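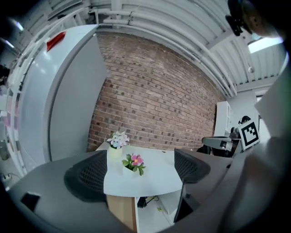
Sharing a workroom with a robot arm: tips from the Skakidcombe bench

The arm took over the tray loading in March. Most of us now spend the morning checking and packing, so the room has to be kept a bit differently.

Keep the marker cards clean. Wipe them with a dry cloth, never spray. A smear of glue or a curled corner is enough to stop the arm.

Push chairs in when you get up.

Coil spare cables and put them in a cubby, off the floor.

Trays go down 21 to a stack. The old habit of piling them higher has to go, as the arm can't reach over.

Swap jobs every 66 trays. Checking is easier on the back than loading was but harder on the eyes. Raimo Lehtinen does his checking standing up and says his neck is better for it.

If the arm stops, press pause before you reach in. Wait for the light, clear the tray, then restart from the desk.

Write down each stop in the Flulora book, with the time. We had 3 last month over 300 trays, all from dusty cards.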